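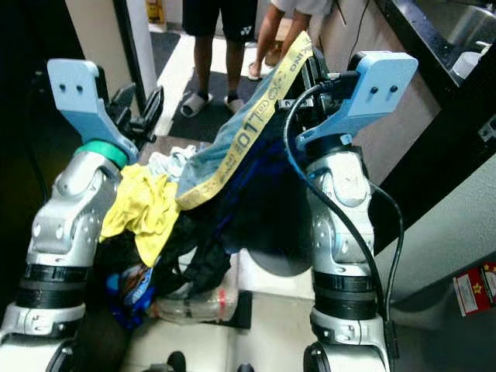
Getting More Out of a Small Laundry Area

By Róisín Tully

Most washing problems start before the machine is turned on. Clothes go in twisted together, sleeves inside out and pant legs knotted around a sheet, and they come out the same way with a few damp lumps in the middle. Two minutes of sorting takes care of most of it.

Before the wash

Shake out each piece as it goes in. Turn jeans and dark shirts inside out to save the color. Zip zippers, fasten bra hooks and leave shirt buttons undone, as buttoned shirts pull at the holes when the drum spins. Tie drawstrings in a loose bow or they will work their way out of the waistband.

Check pockets by putting your hand all the way in. Patting them from the outside misses tissues, and one tissue will cover a whole load of dark clothes in lint. If that happens, let everything dry fully and run it through the dryer on air only with a clean, dry dish sponge. Then clean the lint screen.

Loading

A front loader should be filled loosely enough that you can still fit your hand in on top of the clothes. Wash sheets separately from small items. A fitted sheet will swallow socks and underwear and keep them in a ball until the end of the cycle.

Use less detergent than the cap suggests. The lines inside the cap are hard to read, so I marked mine with a strip of tape. Too much soap leaves towels stiff and gives the drum a sour smell — if yours already smells, run it empty on hot and wipe the rubber seal afterward.

Untangling a wet load

Don't pull on the nearest sleeve. Wet cotton stretches, and knits stretch worst of all. Lift the whole bundle onto a flat surface, find the largest piece and work the others out from around it. Apron strings and hoodie cords are usually what is holding it together. If the load is badly twisted every time, try a lower spin speed. My own machine goes down to 700 and that is plenty for shirts, though they take longer on the rack.

Drying

Hang shirts by the hem, upside down, so the peg marks end up where they get tucked in. Hang pants by the waistband. Sweaters go flat on a towel, pushed back into shape while they are damp.

Leave a gap between pieces on an indoor rack. A fan pointed across the rack does more good than turning up the heat. Open a window for 20 minutes if the glass starts to fog.

In the dryer, stop halfway through a load of bedding and pull it apart. The corners of a duvet cover collect everything else, and the outside will be dry long before the inside is.

Folding and putting away

Fold as you take things down. Clothes left in a heap overnight need ironing, and I would sooner not iron. Heavy cottons that have creased anyway can be misted with water, smoothed by hand and hung in the bathroom during a shower.

Store sheet sets inside one of their own pillowcases. Keep a small bowl on the shelf for loose buttons and single socks, and go through it on Monday when the next load goes in.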